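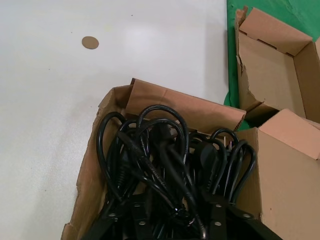 丸い厚紙と段ボール箱

役所の「お知らせ」は夜に出すな

2020年2月20日

急いで書く。締め切りまで時間がないので、荒いところは勘弁してほしい。

スタンダウ市の広報室が、また夜にお知らせを出した。アウ地区の出張所の窓口を、来週から午後の早い時間で閉めるという話。広報担当のリーン・マスリ氏の署名入りで、報道各社に配られたのが夕方過ぎ、市のサイトに載ったのはさらにその後。私が見たのは布団に入ってからだ。

中身の前に、まず出し方。窓口を短くすること自体は、正直、理由があるのかもしれない。職員の数が足りないという話は前から聞いている。だが来週からの変更を今週の夜に言う、これはどうなのか。住民票を取りに行くのに半休を申請する人がいる。バスの本数が少ないから、行く日を先に決めている人もいる。そういう人たちは市のサイトを夜中に更新しながら暮らしているわけではない。

出張所に貼り紙は出るのか。電話で聞いた。「順次掲示します」とのこと。順次。便利な言葉だ。翌日の昼に行ってみたら、貼り紙はまだなかった。窓口の人は丁寧だったし、詳しいことは本庁に聞いてくれと言うしかない立場なのも分かる。窓口の人を責めたいわけじゃない。むしろ、あの人たちも夜に知ったんじゃないかと思っている。

声明文そのものについても言いたい。読んだ人はいるだろうか。全部で6段落。最初の段落は市長の基本方針、次の段落も基本方針。窓口が何時に閉まるのかは最後から2番目の段落に出てくる。何時に閉まるか知りたくて開いた人が、そこまで読むと本気で思っているのか。しかも「一部業務を除く」とある。どの業務が除かれるのか、声明には書いていない。別紙参照。別紙はリンク切れ。今朝やっとつながった。

こういうことを書くと、細かいと言われる。言われ慣れている。ただ行政の発表は細かいところがすべてだと私は思う。大きいことは新聞が書く。道路が止まる、窓口が閉まる、書類の様式が変わる。そういう、生活の手前のところは、発表した紙がそのまま人の手に届く。紙の出来が悪ければ、悪いまま届く。

以前、アウで夏祭りの交通規制があったときも同じだった。前の晩に規制区間が広がった。商店をやっているユンチン・ウーさんの店の前の道も入っていて、朝に仕入れの車が入れず、角のところで荷物を降ろして手で運んだそうだ。本人に聞いたら「まあ祭りだから」と笑っていたが、笑って済ませてくれる人に甘えるのは行政の仕事ではないだろう。あのとき広報室は「周知に努めた」とコメントした。努めた、で終わり。誰に届いたかの確認はなし。

では、どうすればいいか。文句だけだと読者からまた叱られるので書く。

ひとつ、住民の予定が変わる発表は実施の15日前まで、と決めてしまう。条例でなくていい。広報室の内規でいい。もちろん災害や事故は別。今回の窓口短縮は災害ではない。人繰りの話で、何週間も前から分かっていたはずだ。市議会の委員会資料には、それらしき検討がすでに載っている。議員のテンフー・スー氏が質問もしている。つまり議場では話が出ていて、住民には夜に届いた。順番がおかしい。

それから、声明の一行目に「いつから、どこで、何が変わる」を書く。方針はその後で好きなだけ書けばいい。読む側は勝手に読むのをやめるから、問題ない。

もう一点は時間帯。午前10時までに出す。これは私のこだわりと言われればそれまでだが、夜に出た知らせに対して住民ができることは何もない。電話はつながらない。窓口は閉まっている。隣の人も寝ている。朝に出れば、その日のうちに聞ける。聞かれたくないから夜に出すのだ、と勘ぐる人が出てくるのは当たり前で、私も少し勘ぐっている。

アステオという会社の予約システムの話もしておく。市は窓口短縮の代わりに、オンライン予約を「拡充」するという。声明にはジャルラ市での導入実績が引かれている。ジャルラは人口の構成も、出張所の数も、交通も違う。比べるなとは言わないが、比べるならその違いも書いてほしい。私も試しに予約画面を開いてみた。途中で申請者番号の入力を求められ、番号はどこで分かるのかと調べたら、窓口で発行とある。窓口に行かないための予約に、窓口でもらう番号がいる。何だそれは。書いていて腹が立ってきた。

予約そのものには反対しない。待たずに済むなら使いたい人は多いはずだ。昼間に働いている人ほど助かるだろう。ただ、予約が動くことを確かめてから窓口を縮めるのが筋で、同じ日に両方を切り替えるのは乱暴すぎる。動かなかったらどうする。戻す手順は書いていない。

反論も紹介しておく。元職員のデイシー・タマヨさんに電話で意見を聞いた。彼女いわく、発表が夜になるのは決裁が夕方まで下りないからで、広報室が時間を選んでいるわけではない。担当課が文を作り、部長が直し、また戻り、最後に上がそろって判を押すころには外は暗い。早く出せと言われれば、朝まで寝かせるしかなくなる。寝かせている間に漏れれば、それはそれで叱られる。

なるほど、と思った。事情としては分かる。だが、それなら決裁の締めを一日前に動かせばいいだけではないか。と言ったら、タマヨさんは「それができたら苦労しませんよ」と。まあ、そうなんだろう。役所の中の一日というのは、外の一日より重いらしい。それでも、その重さを払うのが住民の側になっている今の形はやっぱりおかしいと思う。

あと、彼女が言ったことでもう一つ。声明文が長くなるのは、あちこちの課が自分の一文を入れたがるからだそうだ。削ると角が立つ。だから方針が先に来て、時刻が後ろに回る。これは笑い話として聞いたが、電話を切ってから笑えなくなった。誰のための文なのか。課の顔を立てるための文を、半休を取るかどうか迷っている人が読まされている。

もう一つの反論。ネットを見ない人のほうが悪い、という意見。前回この欄に書いたとき、そういう投書をいただいた。情報は取りに行くものだ、と。若い方かと思ったら私より年上で驚いた。言いたいことは分かる。分かるが、税金で建てた出張所の入口に紙を貼る手間を惜しむ理由にはなならない。テープと紙の話だ。

ロクユー・ツァン氏が代表をしている住民の会が、近く説明会を開くよう市に求めるという。私も行くつもり。市がちゃんと出てくるなら、の話だが。前に似た会があったときは、市の側は資料を読み上げて、質問は紙で出してくださいと言って帰った。紙の返事は9月に来た。暑さが終わってた。あれをもう一度やるなら、やらないほうがまだ誠実かもしれない。いや、やってほしい。やって、その場で答えてほしい。分からないなら分からないと言ってくれればいい。こちらもそこまで鬼ではない。

マスリ氏個人を攻撃する気はない。署名しているのは彼女だが、決めたのは別の人たちだろう。ただ署名というのはそういうもので、名前の出ている人のところに声が行く。それが嫌なら、決めた人の名前を横に並べて書けばいい。窓口の時間を縮めると決めた課はどこで、問い合わせにはどの席の人が出るのか。今の声明には代表番号しかない。かけると交換台に出て、そこから回される。私は今回、三つの課を回って最初の課に戻ってきた。戻ったときの相手も気の毒そうな声をしていた。

市議会は来月、この件を委員会で取り上げるらしい。議員の皆さんには、窓口を短くすることの是非だけをやって終わりにしないでほしい。是非の議論はもちろん必要。でも住民にどう伝えたか、いつ伝えたか、そこを議事録に残る形で聞いてほしい。次に何かが変わるとき、また夜に出るのかどうかは、たぶんそこで決まる。

それと出張所の貼り紙。この原稿を送る前にもう一度見てきた。やっと出ていた。入口の内側に。閉まったあとに来た人からは読めない向きで貼ってある。ガラスの外側に、字を大きくして貼り直してもらいたい。今日中に。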